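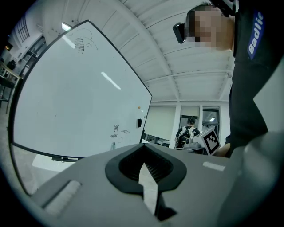 PURNGATE - The whiteboards at the Merlow Community Learning Center will be wiped and put back into shape this month, after 17 years in which the oldest of them has been cleaned mostly with a dry eraser and sometimes with a sleeve.

Marjorie Hulme, who manages the center, said the work covers 14 boards in the classrooms and the two small meeting rooms upstairs. It will be done after 4 p.m. so that classes can go ahead as usual.

The first board on the list is the one in the main teaching room. It has little on it at the moment apart from smudges, streaks and a few doodles in marker. There is a rounded outline near the top with short lines bunched together, and lower down a small bug-like drawing with legs. An orange magnet and a black eraser are kept at the right-hand side.

Hulme said the drawings would go with everything else.

"I have been asked twice already if we can save the bug," she said. "People are welcome to take a picture of it. The board has to be cleaned."

Tutors have complained since the winter that writing on several of the boards is hard to read from the back rows. Old marker that is not fully removed leaves a gray film, and new ink goes on unevenly over it. Glare from the ceiling lights makes it worse in the late afternoon, according to Zuweira Kwofie, who teaches the evening math course.

"I move to the left side of the board when the lights are on," Kwofie said. "The students on the right then ask me to move back. A clean board won't fix the lights, but it will help."

The center looked at replacing all the boards last year and decided against it on cost. Hijazi, an office supply firm in Prarside, gave a price for cleaning and resurfacing that came to less than a third of the price for new ones. Three boards are too worn to be worth the work and will be replaced. The rest will be washed, treated for stains and given a new writing surface where one is needed.

Each board will be out of use for one night. Tutors are asked to copy down anything they want to keep before they leave, and to take magnets, notices and loose papers with them. Anything still on a board at 4 p.m. on the day it is cleaned will be wiped off. Magnets that are left behind will go in a box at the front desk.

Markers are being sorted at the same time. Kwame Fiadzo, who looks after supplies, went through the trays and drawers in April and threw out more than 20 that had dried up. He also found two permanent markers, which he has moved to the locked cabinet in the office.

"That explains the board in Room 9," Fiadzo said.

From now on each room will be given four markers and one eraser at the start of a term, and tutors can trade a dry marker for a new one at the desk. Spray bottles and cloths will be kept on the shelf by the copier. The center is asking that boards be wiped with a damp cloth at the end of the last class of the day, and that paper towels from the restrooms not be used, as they leave lint.

Ohemaa Addo, who runs the children's drawing hour, said her group would keep using the board in the main room once it is back in service. She has asked for a low board to be put up by the door so that younger children can reach it. Hulme said there was money left for one if the stain work stays within budget - a decision is expected after the first week.

The schedule is posted at the front desk and outside the main teaching room. Questions can be taken to the office during opening hours.

Reading time: 3 min

14 shares | 9 comments

RELATED
Evening math course adds second group
Merlow center to keep longer summer hours
Iolanda Prado: what our classrooms need next
Prarside library reopens its upstairs study room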